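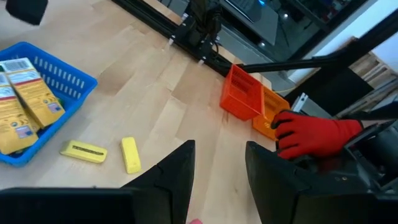

Gestero pauses two-arm packing cells after grip fault

Drilthorpe, March – Gestero has suspended two-arm operation at its Maltow packing site after a fault caused a gripper to release its load without a command. No one was hurt. The company is making this statement so that customers and neighboring firms have a clear account of the matter.

The fault occurred during a routine run in which two arms work at the same table, handling small baskets and boxed household goods. One arm opened its fingers while the other was still moving toward the same basket. The basket fell and the second arm continued for nearly 4 seconds before the cell stopped. Under Gestero's own rules, the stop should have been immediate.

A review of 1000 earlier runs found the same delay in 43 of them, all at low speed. The delay has been traced to a software update that changed the order in which the two arms report their grip status. Neagu, which supplies the control software, has confirmed the finding and is preparing a correction.

Until that correction has been tested, the affected cells will run with one arm only, at reduced speed, and with an operator at the stop button. Gestero will complete 254 test runs at Drilthorpe before two-arm work resumes – no date has been set.

Customers using the same software version have been contacted directly. Those who have not received a notice and believe they may be affected should call the Gestero service desk before their next shift.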